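August 1, 2026

Budget due Tuesday, so quick one. Lucie wants a number for the bottle line before Efa gets back. Hanrahan quoted the arm at 54 grand, gripper extra — of course it's extra. Cimance is cheaper but 18 weeks out, wich puts us into December.

Still all simulation on our end. White bottle, red cap, over and over. Fine by me, sim time costs next to nothing.

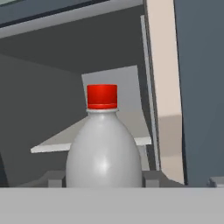 So the plan. One arm, not 2. Two grippers tho, becuase the spare always gets left off and then we're stuck. Guarding and install on their own line this time. Razia says add training, she's right. Still need a price from Clalix on the conveyor. Will chase Monday.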